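2019년 10월 8일. Stonura 가정집 수집 작업 메모를 타래로 올립니다. 비슷한 일을 하는 분들이 가끔 물어보셔서, 요즘 하는 방식을 순서대로 적습니다.

### 1

Stonura는 집 안 정리 동작을 학습시키려고 시연을 모으는 프로젝트입니다. 저는 Hudard에서 수집 현장을 맡고 있습니다. 모델 쪽은 다른 팀이 하고, 저는 집에 가서 시연을 녹화하고 정리해서 넘기는 데까지 합니다. 그래서 학습 결과에 대한 질문은 잘 대답하지 못합니다.

### 2

지금까지 이번 과제로 넘긴 시연이 649건입니다. 5월에 시작했고 중간에 과제 정의를 한 번 바꿨습니다. 바꾸기 전에 찍은 것은 이 숫자에 넣지 않았습니다. 지우지는 않고 따로 보관해 두었는데 다시 쓸지는 아직 모릅니다.

### 3

과제는 말로 하면 간단합니다. 탁자 위의 버릴 것을 집어서 바닥의 휴지통에 넣는다. 처음 정의에는 "탁자를 치운다"라고만 되어 있었습니다. 그랬더니 작업자마다 어디까지 치우는지가 달랐습니다. 물병을 옆으로 밀어 놓고 끝내는 사람도 있고 물병까지 버리는 사람도 있었습니다. 지금은 시연마다 대상 물건을 하나 정하고, 지시문에 그 이름을 씁니다.

### 4

집에 가면 우선 물건을 옮기지 않습니다. 초기에는 배경을 깔끔하게 만들고 찍었는데, 그렇게 모은 것으로 학습한 모델이 물건 많은 거실에서 엉뚱한 것을 잡으러 간다는 답을 받았습니다. 그 뒤로는 TV장 위의 인형이든 과자통이든 있던 자리에 그대로 둡니다. 집주인에게도 미리 치우지 말아 달라고 메시지를 보냅니다. 그래도 치워 놓는 집이 많습니다.

### 5

예외는 있습니다. 이름이나 주소가 적힌 우편물, 가족사진, 약 봉투는 시야에서 뺍니다. 이건 집주인과 같이 한 바퀴 돌면서 확인합니다. 녹화가 끝난 뒤에 발견되면 그 시연은 통째로 빼고 있습니다. 가림 처리를 하자는 의견도 있었는데, 가린 자국이 학습에 들어가는 게 싫다고 해서 안 하기로 했습니다.

### 6

시작 자세는 그리퍼 두 개가 모두 화면 아래쪽에 보이는 상태로 맞춥니다. 휴지통과 탁자 위의 대상도 같이 보여야 합니다. 대리석 무늬 타일 바닥에 접이식 탁자를 펴 놓은 거실이면 대충 이런 배치가 됩니다. 탁자에 물병과 하얀 종이류가 있고, 휴지통은 탁자와 나무 수납장 사이에 있습니다.
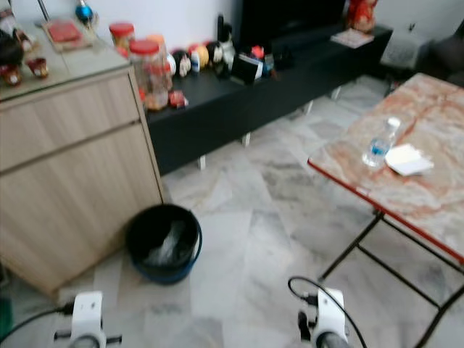

### 7

휴지통 위치는 시연 몇 번마다 바꿉니다. 탁자 바로 옆, 가구 쪽, 조금 앞쪽. 같은 자리에 계속 두면 모델이 휴지통을 안 보고 그 좌표로 손을 보내게 됩니다. 바꾼 위치를 종이에 적을 필요는 없고 영상에서 다 확인됩니다. 작업자가 허리를 숙이지 않고 닿는 범위 안에서만 옮깁니다.

### 8

비닐봉지가 의외로 신경 쓰이는 부분입니다. 봉지를 씌운 휴지통은 입구 모양이 매번 달라집니다. 가장자리에 팽팽하게 걸려 있을 때도 있고 안쪽으로 주저앉아 있을 때도 있습니다. 저희는 둘 다 찍습니다. 다만 그리퍼에 봉지가 걸려서 휴지통이 딸려 올라온 시연은 실패로 표시합니다. 삭제하지 않고 실패 라벨을 붙여서 같이 넘깁니다.

### 9

종이와 휴지는 잡기 어렵습니다. 납작하게 놓여 있으면 그리퍼 끝이 탁자 면을 긁고 지나갑니다. 작업자들이 쓰는 방법은 한쪽 그리퍼로 살짝 눌러서 가장자리를 띄우고 다른 쪽으로 집는 것입니다. 처음 하는 사람은 이 동작을 익히는 데 시간이 걸립니다. 연습하는 동안의 녹화는 연습 폴더로 들어가고 본 데이터에 섞지 않습니다.

### 10

물병은 반대로 너무 쉽습니다. 그래서 물병은 주로 방해물로 씁니다. 대상이 휴지일 때 물병을 바로 옆에 세워 두고, 넘어뜨리지 않고 집는지를 봅니다. 넘어지면 거기서 멈추지 말고 다시 세운 다음 이어서 하라고 합니다. 복구 동작이 들어 있는 시연은 모델 팀에서 따로 골라 쓴다고 들었습니다. 메모 칸에 "복구"라고만 적으면 됩니다.

### 11

케이블 얘기. 그리퍼 선이 카메라 앞을 지나가는 경우가 있습니다. 살짝 보이는 정도는 그냥 둡니다. 대상 물건이나 휴지통 입구를 계속 가리면 멈추고 선을 다시 돌립니다. 기준은 대상이 가려진 채로 집기 동작이 시작되느냐입니다. 이 기준을 글로 정하기 전에는 검수자끼리 판정이 자주 갈렸습니다.

### 12

시연 하나의 길이는 약 40초를 보고 있습니다. 그보다 많이 길어지면 대개 중간에 망설인 구간이 있습니다. 망설임은 잘라내지 않습니다. 잘라서 붙이면 손 위치가 순간적으로 튀어서 더 곤란합니다. 너무 길면 그 시연은 버리고 처음부터 다시 합니다.

### 13

라벨은 Rengifo로 붙입니다. 구간을 접근, 집기, 이동, 놓기로 나누고 마지막에 성공 여부를 적습니다. 놓기의 시작점을 어디로 잡을지가 한동안 문제였습니다. 지금은 그리퍼가 벌어지기 시작하는 프레임으로 통일했습니다. 물건이 봉지 안에서 보이지 않게 되는 시점은 쓰지 않습니다. 검은 휴지통은 안쪽이 어두워서 사람마다 다르게 봅니다.

### 14

성공 판정은 놓기 뒤에 대상이 휴지통 안에 있으면 성공입니다. 테두리에 걸쳐 있으면 실패. 바닥에 떨어졌다가 다시 집어서 넣었으면 성공에 "복구" 메모. 휴지가 두 장 겹쳐 있다가 한 장만 들어간 경우가 제일 애매한데, 지시문에 "휴지"라고만 쓰여 있으면 성공으로 치고 있습니다. 이건 다음 개정 때 다시 얘기하기로 했습니다.

### 15

장비는 Skendholm 케이스에 넣어서 들고 다닙니다. 엘리베이터 없는 건물은 꽤 힘듭니다. 도착해서 첫 녹화까지 제일 오래 걸리는 건 설치보다 시간 동기 확인입니다. 영상과 그리퍼 기록이 어긋나면 그날 찍은 것을 전부 못 씁니다. 그리퍼를 빠르게 여닫는 동작을 앞에 한 번 넣고, 두 기록에서 같은 순간인지 맞춰 봅니다. 집을 나오기 전에도 한 번 더 합니다.

### 16

질문 온 것 하나. 조명은 따로 안 씁니다. 집에 있는 등과 창문 빛으로만 찍습니다. 광택 있는 타일이나 유리 깔린 상판에 빛이 비쳐도 그대로 둡니다. 너무 어두워서 검수자가 대상을 못 알아보는 경우에만 등을 더 켜 달라고 부탁합니다.

### 17

다른 질문. 꺼진 TV에 작업자가 비치면 어떻게 하느냐. 얼굴이 알아볼 정도로 비치면 카메라 각도를 조금 내립니다. 각도를 내리면 화면 위쪽이 잘리는데 이 과제에서는 상관없습니다. 필요한 것은 탁자와 바닥 쪽입니다.

### 18

앞으로 갈 집은 6곳이 잡혀 있습니다. 휴지통이 뚜껑 달린 집이 섞여 있어서 지시문을 새로 써야 합니다. 뚜껑을 여는 동작을 같은 과제로 넣을지 별도 과제로 뺄지는 모델 팀 답을 기다리는 중입니다. 정해지면 이 타래 밑에 이어서 적겠습니다.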